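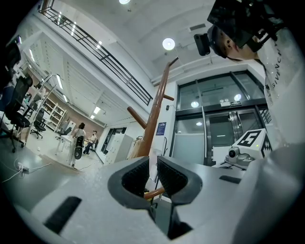 Where should the coat rack go now that January is here and everyone turns up in two layers? By the glass doors, with enough space left for people to get past, and the heavy coats on the lower pegs.

Notebook, 4 p.m. Emiliano Tovar and I had a long and very friendly talk about this rack, which we both like more than is sensible. It's a plain brown wooden pole with short pegs, nice and glossy, and the reddish finish makes the white walls feel a bit less like a clinic. My one worry is tipping – a wet parka on one side and nothing on the other is asking for it. So please spread things out, and hang bags somewhere else!

Deming Kong wants to try felt pads under the feet, and he has 2 packs of the Bisgaard ones left over from the stools at Skakdale. I said go ahead. Still to do: check the pegs for wobble, and ask Drellden whether they sell spares.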